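Small Frames: Finishes and Table Stands
Gallery page, updated 2020-10-01

This page collects notes and views of the small tabletop frames in the Rikia range. All frames are assembled at the Zaltberg shop and checked on a flat bench before packing. Sizes, finishes and stand types are listed in the order sheet. Wall frames have their own page.

Notes for this set

Stand angle. The rear strut opens to a fixed stop. On a level table the frame leans back slightly and the face stays readable from a seated position. Strut screws are tightened by hand, then checked again after 3 days.

Finish. The warm brown finish goes on in two thin coats, sanded between coats with 800 grit paper. Color varies from one board to the next. Frames ordered as a pair are cut from the same board where stock allows.

Inserts. Frames ship with a printed landscape in place. The September inserts are Machala (sunset) and Borner (hills). Both can be removed by turning the back tabs outward.

Shop light. The bench lamps are set to 3000 K. Orange and red prints look warmer under them than they do in daylight.

Views

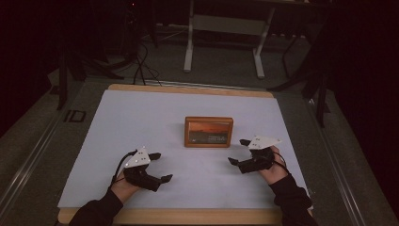 Small rectangular frame, orange-brown wood, standing on a pale work surface. Landscape insert with sunset sky and two short lines of small, light text near the bottom.

The text on the insert is part of the print and comes out with it. Replacement inserts are sold flat, in packs of 37.

Back to gallery index
Order sheet
Care and cleaning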